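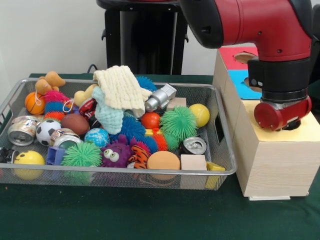 A wire basket full of toys, with a small orange ball and a teddy bear at the left side.

The Altos of Flesside

By Nayara Macedo

The rehearsal begins at seven and the altos are already in their chairs at twenty minutes before. They keep the second row on the left side of the hall, near the radiator, and they do not give it away. When I came the first time I put my coat on one of these chairs, and a woman moved it very kindly to the third row, where I stayed for the whole evening.

The Flesside Community Choir has 40 singers at this moment, and it takes anyone who can hold a line next to a neighbor who sings a different one. There is no audition. There is a conversation with the director, Mwende Mosoti, in which she plays five notes on the piano and asks you to sing them back. After that she asks which part you would like to sing, and then she tells you which part you are going to sing. For most people these are two different answers.

Mosoti came to Flesside in 2000 to teach music in the secondary school, and she took over the choir in her second winter. At that time it had mostly sopranos. There were two basses, both near retirement, and one tenor who traveled for his work and was often missing. The altos were the sopranos who had lost their high notes, and they were treated like this too, she says. They got the part nobody had practiced.

"In a choir where I sang as a student, the conductor taught the sopranos first, always," Mosoti told me. "Then the men, because they needed help. At the end he looked at the clock and said, altos, you can read, yes? And we could read, so it was fine. But for three years I did not hear my own part alone from the piano."

In Flesside she turned the order around. The altos learn first. When I asked her for the reason, she went to the piano in place of an answer and played me four bars of the Easter anthem, first complete and then without the alto line. It still sounded correct. But the third of the chord was gone in two places, and the music became thin and a little cold, like soup without salt.

The program for April is an ambitious one. The first half is English and German part songs, which the choir has done before in different combinations. The second half is a new work, "Sisano", for four voices and hand drum, which lasts almost twelve minutes and is sung from beginning to end without accompaniment. The altos start it alone. They hold a low G for a long time, breathing one after another so that the sound never stops, and only after that do the basses enter below them.

It is much more difficult than it looks on paper. A low G is comfortable for one breath. After the fourth breath the pitch wants to go down, and when the altos go down everybody goes down with them. In the first rehearsal in January the piece ended almost a half step lower than it began. Mosoti played the final chord on the piano to show the difference, and there was some laughing, also from her.

Her cure is slow work. The altos stand in a circle and hum. Each singer chooses her own moment to breathe, but she must not choose the same moment as the person at her left or right. There is no counting and no signal. I stood in this circle for one exercise, as I sing alto myself, badly, and I found that I had to listen so much to the two women beside me that I forgot to worry about my own voice. At the end Mosoti touched one key, very softly. We were still on the G, or we were close enough that she smiled.

The hall does not help. It was built for the workers of the old Crenshaw mill and has a low ceiling with heavy curtains on both long sides. The sound stops a few feet from your mouth. Singers who come from church choirs are often unhappy in the first weeks, because they are used to a building that sings with them. The concert itself will be in the chapel at Hilar, where every note stays in the air for some seconds after it is finished, and there the choir will have only one rehearsal. Mosoti wants the words shorter and the consonants earlier than feels natural. She has been saying this since the autumn - the men write it in their scores every week, and every week they must write it again.

In the break there is tea and a table with cake. The altos talk about the second page of "Sisano", where the line goes suddenly up a sixth and nobody likes the vowel. One of them sings it on "oo" and another on "ah", quite loudly, with a cup in the hand. A soprano comes over to ask if they are having a problem. They tell her no.

After the break they sang the opening again. The hum came from nothing, and it was a moment before I was sure that it had started. The basses came in, then the tenors, and last the sopranos with the melody that most people will probably take home from the concert. I tried to follow the second row through all of it. I lost them at the bottom of the third page and found them again on the last chord, in the middle, on the third.

The Flesside Community Choir sings in the chapel at Hilar in April. New singers are welcome at any rehearsal, and basses are especially needed.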